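Fellport Household Guidance Service
Workshop and Home Office Tips: Caring for a Desktop Computer

A desktop computer kept in a home office or workshop will collect dust, and dust shortens the life of fans and power supplies. The following guidance is intended for residents who are comfortable removing a side cover and who wish to clean the machine, or change a memory module or card, without sending it out for service. 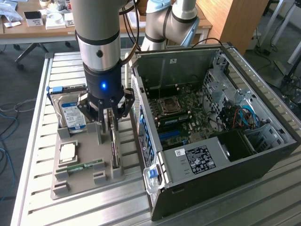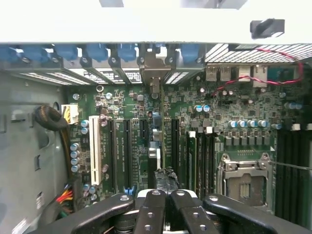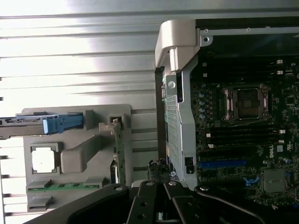
Computer parts in a gray tray (first picture); the inside of an open desktop chassis (second and third).

Before you begin

Shut the computer down through its normal menu. Turn off the switch at the back of the power supply, if one is fitted, and unplug the cord from the wall. Press the power button once and hold it for 5 seconds to drain any remaining charge. Disconnect the monitor, keyboard and network cable, and label any cable that could be confused with another.

Work on a firm table at a comfortable height. Carpeted rooms are not suitable, particularly in winter when the air is dry. Remove bracelets, rings and loose scarves. An antistatic wrist strap is recommended. Residents without one should touch bare metal on the case before handling any part, and again after walking away from the table.

Keep food and drinks in another room.

Removing dust

Take the computer outdoors or into a garage if the weather is dry. Use short bursts of compressed air and keep the can upright, as a tilted can may release liquid. Hold each fan still with a finger or a wooden stick while blowing air across it. A fan that is allowed to spin freely can be damaged.

Start at the top of the case and work down. Dust filters, where present, usually slide or snap out and may be washed in lukewarm water with a drop of dish soap. They must be completely dry before they are put back - overnight is best.

Do not use a household vacuum cleaner inside the case. Do not open the power supply under any circumstances. Do not spray glass cleaner or furniture polish on or near the circuit boards.

Handling cards and memory

Hold cards by their edges. Fingerprints on the metal contacts can cause a poor connection months later. If the contacts are dull, wipe them gently with a lint-free cloth barely dampened with isopropyl alcohol and allow them to dry.

Expansion cards are normally held by a screw or a latch at the rear of the case, and many have a second catch at the end of the slot. Release both before lifting. A card that does not move with light, even pressure is still fastened somewhere.

Memory modules fit in one direction only. Line up the notch and press on both ends until the clips close.

Storing parts and screws

Small screws are the items most often lost. An egg carton, a muffin pan or a divided tray will keep them in order. Place them in the sequence in which they were removed and reverse the sequence when reassembling.

Spare parts should be kept in antistatic bags, away from basements and unheated sheds. Ordinary sandwich bags are not a substitute. Write the part type and the month of removal on a paper label and attach it to the outside of the bag.

Hard drives should be stored flat, padded on all sides, and never stacked without separation. Copy any files you wish to keep before a drive goes into storage.

Putting the computer back into use

Check that no screw has been left inside the case and that no cable is touching a fan. Replace the cover before restoring power. If the computer does not start, unplug it again and reseat the memory first, then the cards.

Cleaning every 3 months is suitable for workshops and homes with pets. Twice a year is sufficient elsewhere - April and October are easy to remember.

Disposal

Circuit boards, drives and batteries may not be placed in household trash. The Fellport recycling counter accepts them at the Bermúdez Street entrance. Erase personal files before drop-off, as the counter does not offer this service.

Printed copies of this page are available on request. Please quote leaflet 1097.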